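PRESS RELEASE

For immediate use

Dreleo workshop opens its table robot to visitors in October

The members of Dreleo, a shared workshop, will show their two-handed table robot to the public in October. The machine is called Liron. It was built in the evenings by members of the workshop, in the same room where other people repair bicycles and sew bags. Entry is free and the doors open at 6 in the evening.

Liron sits at an ordinary table and works with ordinary things. The builders wanted a robot which can be used at the height of a person on a chair, with the objects a person would have near to hand in an office or a bathroom. The hands were bought as finished parts. Everything which holds them in the right place, and the program which moves them, was made or adapted in the workshop.

How the project started

The project began with one arm and a simple gripper, fixed to a bench with clamps. It could lift a block of foam and put it down again. After some months the group decided that one arm was teaching them too little, because so many daily tasks need one hand to hold and the other to act. A second arm was ordered through Deltar, a small dealer in used machine parts, and the group changed the simple gripper for hands with fingers.

The change was harder than expected. With fingers, each object asks for its own grip, and the first program had only one. The members wrote a new one from the beginning. They also moved the cables twice, as the first arrangement pulled on the wrist when the arm turned inwards. This work is still not finished, and visitors with experience in cable routing are very welcome to give their opinion.

The exercise with the stamp pad

For the open evening the group prepares a new exercise, in which the robot works with small stationery and household goods. The table is set with a red ink pad, a stapler, a pack of wet wipes, a razor still in its package and a bottle with a blue cap, among other things. The robot must find the object which is asked for, take it without pushing over its neighbours, and place it at the front of the table.

The ink pad was the idea of a member who works in a post office. Its lid is thin and clear, so it is difficult to see for a camera and easy to miss for a finger. The pad itself must not be touched. The group considers it the most honest test they have, as a mistake leaves its colour behind.
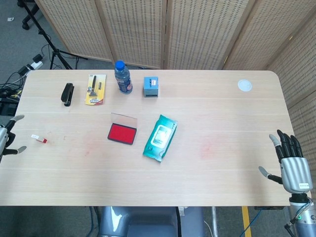 What visitors can see and do

The evening will have 2 parts. In the first part the members will run the exercise and explain each step in simple words. In the second part visitors may choose an object of their own and ask the group to try it with Liron. Objects should be lighter than a full half-litre bottle and should not be sharp, hot or valuable. Glass is not accepted.

Children are welcome with an adult. During the movement of the arms, all visitors are asked to stay behind the rope, and a member will stand by the stop button the whole time. Photographs are allowed.

There are places for 66 persons in the room. It is not necessary to reserve, but schools and clubs who wish to come as a group should write to the workshop before, so that chairs can be prepared.

Support and costs

The workshop pays for the project from its membership fees and from gifts. The largest gift this year was 1000 euros from the Laskowska bakery, which is in the same street and has also promised bread for the open evening. The money was spent on new motors for the left arm and on a better power supply.

The drawings for the mounting parts will be given free of charge to any other workshop that asks for them. The group would like to receive photographs of what is built from them, also when the result does not work.

About Dreleo

Dreleo is a shared workshop with a wood room, a sewing corner and an electronics room. Members pay a monthly fee and may use all tools after a short introduction. The robot group meets in the electronics room and takes new members at any level. Knowledge of programming is useful but is not asked for. At present the group is looking above all for somebody who can sew, for the cloth covers of the two forearms.

Contact for the press

Please write to the Dreleo office, with the word "Liron" in the subject line. Journalists who would like to see the robot before the open evening can ask for a visit in the afternoon.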